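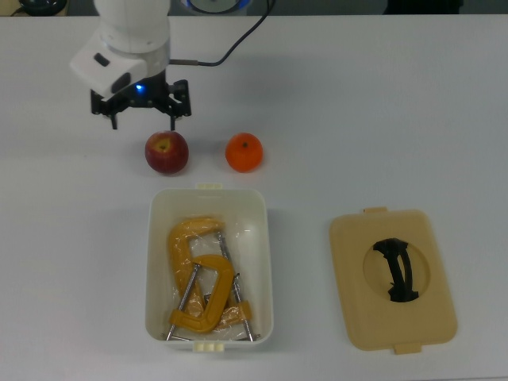
Registration for Testska, my favorite little fan convention, opens in June, and I'm already making lists! It's moving to Ustine this year, so those of us coming by train have to change at Pollo and wait 2 hours for the next one. Bring a book and something to eat (a red apple and a tangerine, like the ones up top, will survive a backpack much better than my sandwich did last time).

The convention is capped at 200 members, and Latifa Alaoui, who is running the program, tells me there will be three tracks instead of the usual two.
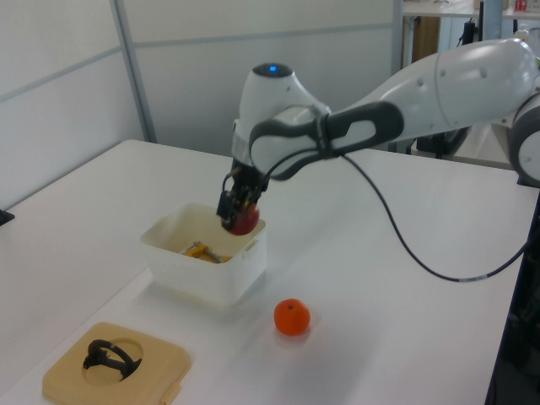
She's also moved the readings to late morning, hooray, so I can finally sleep in after the dance and still hear some stories. Panel suggestions are open now, and you don't need to be a member yet to send one in. 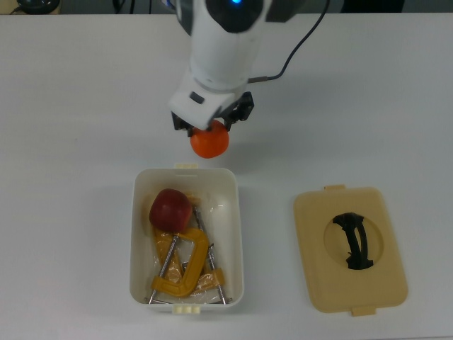 Where to stay

The Fawzy is the convention hotel and it's right by the station. The front desk opens at 6 a.m. and they'll hold your bags. I've booked a room at the back, because I remember those trains! 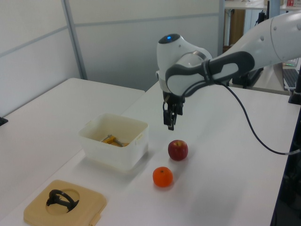
A red apple and an orange next to an open container.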